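Selling a small company: who pays the tax on money held back from the price?

Asked September 22, 2025 in Small Business > Buying and Selling

I own 33 percent of a small company called Menby. There are two other owners and we each hold close to the same amount. We have an offer from a larger firm, Iscombe, for all of the shares. Most of the price gets paid at closing, but 9 percent is held back in an escrow account for 30 months in case something comes up later, like an old tax bill or a customer claim.

My question is about that held back part. Do I owe tax on it in the year we close, or only when it gets released to me? Our bookkeeper says the whole price counts right away. One of the other owners says nothing counts until the cash is in your account. They can't both be right. We are a regular C corporation in the US and I have had my shares since the start. Closing is planned for October so I don't have long to sort this out.

Also, if the buyer makes a claim and keeps some of it, do I get the tax back?

3 answers

Answer from Filip (marked as helpful by the asker)

For a sale of private company shares like yours, the usual treatment is the installment method. You report the gain as you receive the payments. The escrow money is normally counted in the year it is released to you, as long as there are real conditions on it and you can't just ask for it. Your co-owner is closer than your bookkeeper, but it depends on how the escrow agreement is written. If the money is sitting there with no real restriction, it can be treated as already yours.

Things to check before you sign:

Read who is treated as the owner of the escrow account for tax purposes until release. Many agreements name the buyer. That decides who reports the interest it earns.

Look for a line about imputed interest. Part of a late payment can be treated as interest, and interest is taxed at ordinary rates.

You can elect out of the installment method and report everything in the year of sale. Some people do this if they have losses to use up that year. It is done on a return filed on time and it is hard to undo, so decide before you file.

On your last question, if you are on the installment method and the buyer keeps some of the escrow, you generally haven't paid tax on that part yet. The total price goes down and the figures for the remaining payments get worked out again. If you elected out and paid up front, you would normally be looking at a loss in the later year, and a capital loss is not always easy to use.

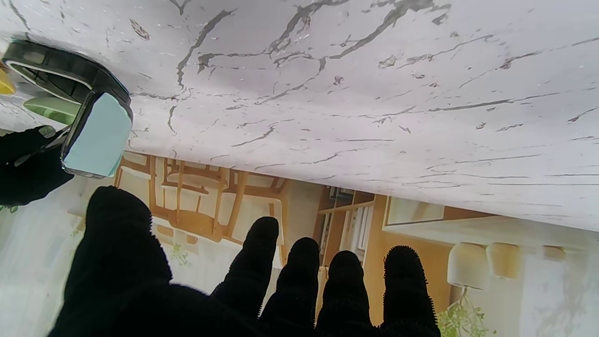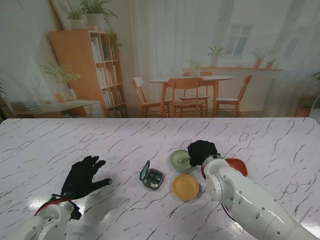

White marble pattern with gray veining, both pictures.

One more point. The three of you don't have to make the same choice. Each owner reports on their own return. What does have to match is the agreement, so get the escrow wording settled with the buyer's lawyer now. Changing it after closing is a lot harder.

Answer from jistix

We went through this when we sold Jistix. Ours was two years and we got all of it back except a small amount for unpaid sales tax. I paid on the release, in the year it came. State tax was a different story. I had moved by then and both states wanted to know about it. If you plan to move, ask about that first.

Also make sure the agreement says what happens if one owner can't be reached when the money is due. Ours didn't and it took weeks.

Answer from a guest

Just ask a CPA. A bookkeeper is not the same thing.

Comment from the asker

Thanks. I checked the draft and it names the buyer as owner of the account until release. There is nothing in it about interest on late payments so I have asked for that to be added. I have a call set up with a CPA who has done share sales before.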